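Empty cube shelves: where do I even start?

Home & Storage > Shelving
Posted August 2, 2026

Radek Sýkora
We've finally got a big white cube unit up in the back room and I love it, but now I'm stuck on how to fill it. Every time I put things in, it looks like a jumble sale within a day! I've got over 3000 bits and pieces in boxes (mostly sewing things, seed packets, the children's crayons and a frightening number of jigsaws). Do you give each cube one kind of thing, or mix them? And what about the screw holes in the dividers, do people cover them up?

Eduard Ševčík
One kind of thing per cube. Heavy stuff at the bottom. Fix it to the wall if you haven't yet.

Miloslav Kollár
Oh, this is my favourite job in the whole house! Don't unpack a single box yet. Put one small, bright thing in one cube, then stand back and walk about the room a bit. Look at it from the doorway, then sit on the floor and look up. You soon find out which cubes your eye goes to first, and those are the ones to keep for nice things. The jigsaws can go in the ones you hardly notice.

I did this with my mother's unit in Ekville in March and we ended up moving the "best" cube 2 places along from where she'd wanted it. She still goes on about how much better it looks :)

After that I'd go in this order: big flat boxes first (jigsaws lying down, five to a cube at the most or the bottom one is a pain to get out), then baskets for the crayons so they can be pulled out whole, then seeds and sewing in lidded tins. Leave 2 cubes with nothing in them at all. You will fill them by Christmas, believe me!

As for the holes, I leave mine alone. They're small, and once there's a bit of colour on the shelves you stop seeing them. White stick-on caps do the job if they bother you.

An apple makes a very good bright thing, and all that white round it really helps: 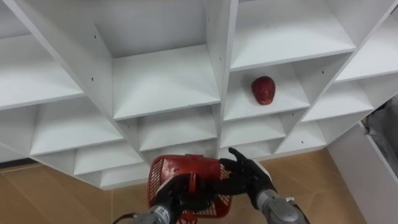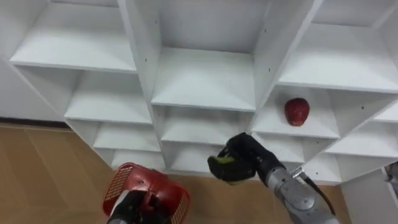 Ctibor Zelenák
Agree about the baskets, but measure the inside of the cube first and not the outside. I bought a set from Gimeo that was a finger's width too wide and they live under the bed now. For seed packets an old shoebox with card dividers works just as well as tins, and you can sort them by sowing month.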